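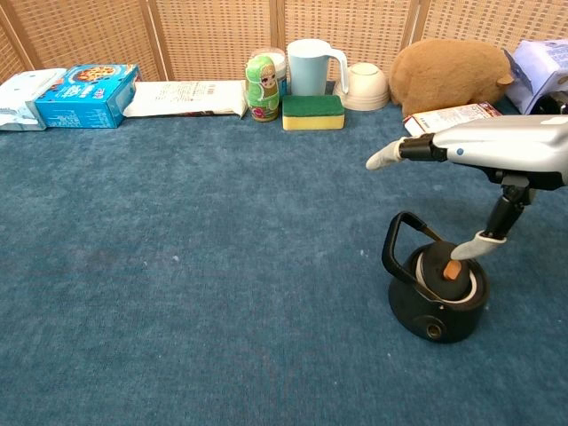
Moisture Readings

The inspector for Cesaslow Floors reached the house on Lashari Street with a pin meter, a six-foot straightedge, and a printed claim. The claim said the oak in the hallway had cupped. The customer wanted the hallway torn out and the purchase price returned.

He laid the straightedge across the boards and slid a feeler gauge under the middle. The gap was within the limit on the form. He wrote it down and moved two feet toward the kitchen, where the gap was larger. He wrote that down too.

"The installers said it would settle," the customer said.

"Which installers?"

"Yours. Two of them, in April. They were done by lunch."

He asked to see the packing slip. The product was Drokonico prefinished oak, 66 boxes, delivered and installed on the same day. The instructions in every box called for the wood to sit in the house before it was nailed. He photographed the slip on the kitchen counter.

The basement stairs were behind a narrow door. Under the hallway he pushed the pins into the subfloor at one joist bay, then the next, working from the front wall to the back. The numbers climbed as he went. In the last bay a dryer hose had come off its collar and hung a few inches from the sill plate. Lint covered the pipes. A hygrometer set on the paint shelf read 65 percent.

He stood there for a while with the clipboard against his chest.

The form had one line for cause. If he wrote site moisture, Cesaslow owed nothing. If he wrote improper acclimation, the branch would pay, and the branch manager would call him before the end of the day. The form did not have a line for both.

Upstairs the customer had set a glass of water at the end of the counter for him.

"Is it us or is it you?" she asked.

"Your dryer is venting into the basement. Get that fixed first."

"So it's us."

"The wood also went down too early. I would not have nailed it that day."

She looked at the hallway. A dog came down it, nails clicking, and lay across the worst of the boards.

"Would sanding do it?"

"Later. If you sand it while it's cupped, the edges end up low when it dries. Run a dehumidifier and let it come down. I'd want to read it again in 40 days."

He drank the water. In the truck he opened the Clolla app, which the company used for reports, and typed both causes into the one line. It took the first word of the second cause and stopped. He deleted everything, wrote "see attached," and began a letter on the back of the claim, in block capitals, starting with the date.

2025-07-10. HALLWAY, OAK, NAILED. TWO CAUSES FOUND.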